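Section 4. Setting Up the Shared Break Table

4.1 Before you begin

This section applies to all Viker tables installed in staff break areas with a partition wall on the far side. It covers placement, leveling, surface care and the weekly check. Assembly of the legs and frame is covered in Section 3 and must be complete before the steps below are carried out. Wall-hung tables in the Zeranberg building are covered in Section 6.

The following are required:

Spirit level
Hex key supplied with the table
Two soft cloths
Mild dish soap and lukewarm water
Felt strip, 30 inches

Caution: Two persons are required to move the table. Do not drag it. Dragging may loosen the leg brackets and mark the floor.

4.2 Placement

1. Confirm that the floor area is dry and swept.

2. Lift the table into position with its long side facing the partition. Adjust it until the far edge meets the wall evenly along its full length.

3. Fix the felt strip to any leg that stands on tile. Carpeted areas do not require felt.

4. Place the level on the tabletop, first along the long side and then across it. Turn the foot of each leg with the hex key until both readings are true.

5. Tighten the lock nut on each foot. Check the level once more, as tightening can shift the reading slightly.

Note: Snacks, fruit and canned drinks may be set out once the lock nuts are tight. Items should be spaced apart so that the surface can be wiped between them.
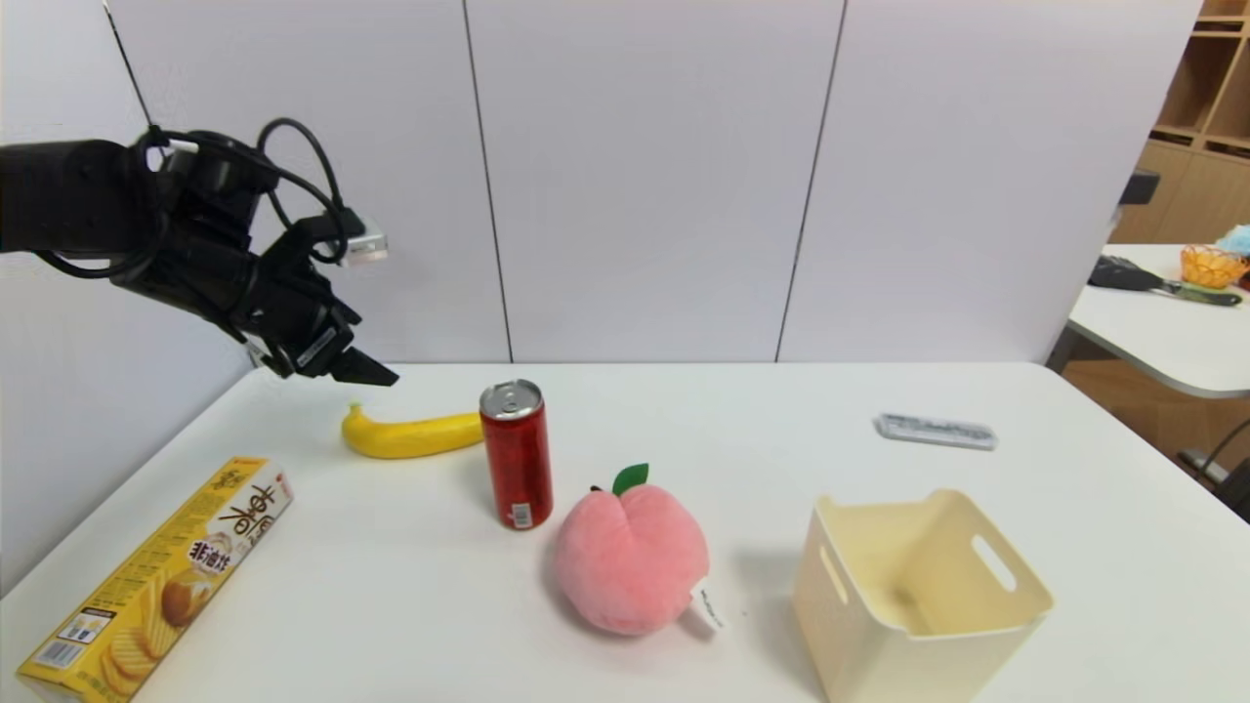 4.3 Surface care

1. Remove all items from the area to be cleaned.

2. Wipe with a cloth dampened in soapy water. Rinse the cloth and wipe again.

3. Dry with the second cloth. Water should not be left standing along the wall edge.

4. For dried juice or soda, lay the damp cloth over the spot for a few minutes and then wipe. Do not scrape.

Caution: Do not use bleach, scouring powder or abrasive pads. Damage caused by these products is not covered under the Mushi service agreement.

Cut fruit and other moist foods must be placed on a plate or in a bin. Whole fruit may be placed directly on the table but should be removed at the end of the day.

4.4 Wall edge and panel joints

Crumbs collect where the tabletop meets the partition, and a dry brush is usually sufficient to clear them. Brush along the edge toward the open end of the table and collect the crumbs in the cloth. The joints between wall panels should be brushed from top to bottom.

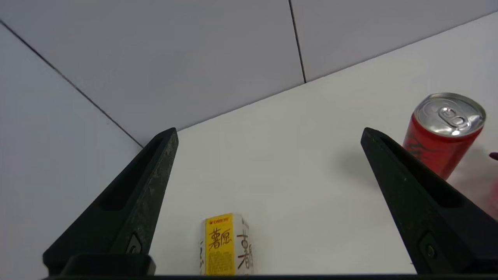 Sealant must not be applied to the joints. The panels are designed to be removed one at a time for access to wiring, and a sealed joint will tear the facing when the panel is lifted. If a joint has opened wide enough to admit a coin, report it to Facilities and quote form 168. Staff should not attempt to press the panel back into place.

4.5 Weekly check

1. Press down lightly on each corner. If the table rocks, repeat steps 4 and 5 of Section 4.2.

2. Inspect the feet for missing felt.

3. Initial and date the card kept under the tabletop – one line per week.

Replacement felt and feet are held in the Skunine store room under stock number 1839. Requests should be addressed to Gladys Magesa, extension 73. Requests for additional tables are handled separately by Kibet Kaijage and must be received by the end of March.

Section last revised 26 February 2019.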